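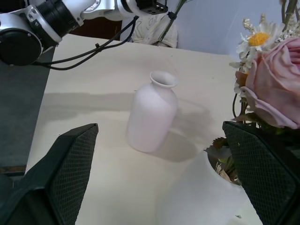
*Small white vase, narrow neck, on the cream table*

**How do I stop dried flowers shedding everywhere?**

Hello all, I've been drying flowers from my mum's garden in Prurnley since February and I do love them, but every time I move a stem I get bits all over the shelf. I hang them in the airing cupboard for 11 days, which may be too long? The statice is fine. The grasses are dreadful! Any kind advice very welcome, and sorry if it's been asked before.

**Ching-wen Yau**

Oh, I do sympathise, my hallway looked like a hayloft for most of last winter. Eleven days is all right for statice, but grasses want picking much earlier than you'd think, before they go fluffy. 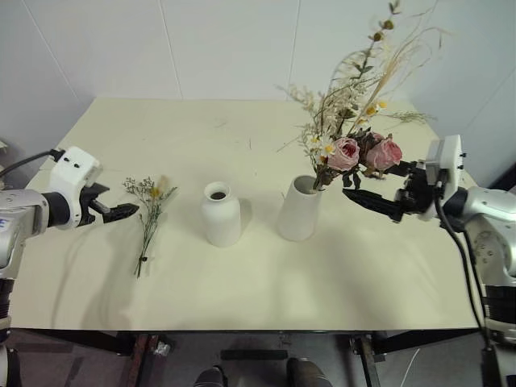 Then give them a light coat of unscented hairspray, outdoors if you can, and let it dry before adding a second. 2 coats is plenty, as any more goes sticky and collects dust (ask me how I know). Keep them off the windowsill too, or the colour goes.

**A-yeong Hwang**

Agree with the hairspray. I'd also shake everything over the bath first and get the worst out. The Gunbridge allotment shop used to sell a proper sealing spray but I haven't seen it lately.

**Foltlow53**

just buy fake ones, mine have never dropped a thing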